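7.4 Arm stops before it reaches the faucet

In the Kindier simulator, the faucet task can fail with message 112, "target not reached". The arm comes in from the upper left and stays above the fixtures. Do not raise the force limit to clear this message.
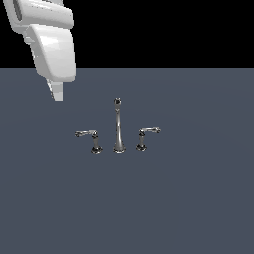

Bakell Kindier Set-up Guide, page 176

1. Press Pause. Wait until the step counter does not change any more.
2. Write down the step number. The normal limit is 500 steps for one episode.
3. Open the log and look for the line with the lever name. If the name is missing, the target was not loaded – go to step 5.
4. Compare the height of the target with the height of the lever. A wrong sign is the most frequent mistake.
5. Hide the arm in the View menu and check the faucet set alone. The spout must stand between the two levers.
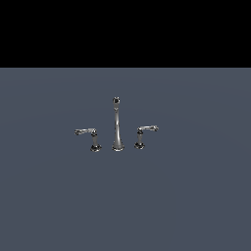

Fig. 7-3. Faucet set without the arm

6. Show the arm again, load the target file and press Reset.

Note: Hiding the arm does not switch off its contacts. The arm can still hit a lever when you press Run.

CAUTION: Never send a path to the real arm after message 112. The controller keeps the last target in memory – after Reset it must be empty. Run one full episode in the simulator first.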